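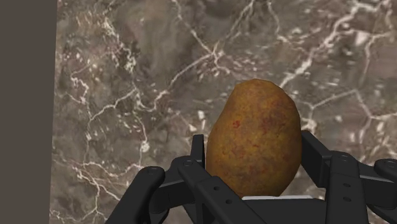
When do the early potatoes go on sale in Davora this year?

The first bags go out at the Pillirance farm stand in August, two weeks later than last summer.

News > Food & Farms > Davora

I stopped by the Pillirance stand on Witkowska Road this morning to ask about corn and came away with potato news instead, so that's what you're getting. The early crop is running late. Spring was so wet down by Skatach Creek that the lower field sat under water right through the usual planting time, and the crew ended up starting on the upper field and working their way down. Everything came up fine in the end (I got to see the rows, and they look great!), but it came up late.

The farm is expecting 2,000 pounds from the first dig. That sounds like a mountain of potatoes until you remember what the line looked like last year, when the stand sold out before lunch and a whole bunch of us drove home with zucchini. So there's a limit this time: two bags per household on opening morning, and after that you can take whatever you can carry. Bags are $6, same as before. Cash or card, but the card reader gets cranky out there, so I'd bring cash.

The stand opens at 8 a.m. and parking is on the creek side only. The gravel lot across the road belongs to the feed store and they do tow, ask me how I know.

Now, the other thing people keep writing me about is the potato supper. It's still on! It moves to the Skatach Grange Hall this year while the school cafeteria gets its new floor, and it'll be held the same evening the stand opens. Same menu as always, with baked potatoes, chowder, slaw, and pie if the pie people come through. You pay at the door and kids under school age eat free. If you're baking, drop things off at the side entrance after 3 p.m. and put your name on the pan, please, I still have somebody's blue casserole dish from last time.

I asked at the farm how to keep early potatoes at home and got a pretty firm answer. Don't wash them until you're ready to cook, keep them someplace dark, and don't store them next to onions. The skins on early ones are thin, so they won't last the winter the way the fall crop does. I usually just boil mine and eat them with too much butter, standing up at the counter.

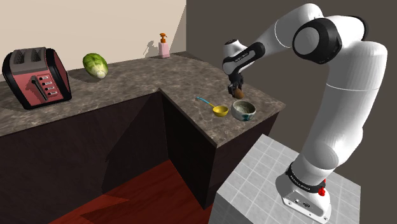
Gray-brown marble pattern on an L-shaped kitchen countertop.

The main fall dig is still set for its normal time, weather willing. The farm says the late start down by the creek shouldn't change it, though the red ones could come in small. I'll post again when they pick an opening day.

Comments

creeksider44: Two bags is fair. Last year the guy in front of me filled a pickup bed.

mashfan: Will they have the yellow ones or only the reds to start? The sign by the road just says POTATOES

davoragran: That blue casserole dish is mine! I'll get it from you at the supper.

rt9_north: Parking on the creek side is a swamp if it rains. Wear boots.

mashfan: ok called the stand, they said yellow first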